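September 2024, shirt folding, bench notes

Second try at the Mirby fold, the one that promises a shirt in six moves. My count was 12, if smoothing the same sleeve over and over is a move. The teal one is done and parked in the far corner, one point still sticking out of it like a dog-eared page. Turquoise next, hem to the left, tag up by the collar. Red and orange wait their turn in the basket.

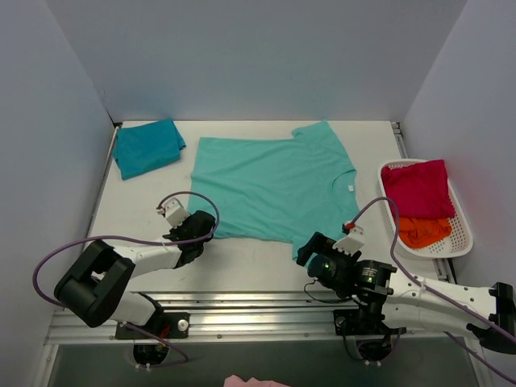 Ulla Hakala wrote in the margin that I should get the ripples out of the hem before the first crease, and that her grandmother would have sent the teal one back.

Fine. Hem first from now on. Sleeves go in after that, then thirds. Still no agreement on which way the collar faces in the stack.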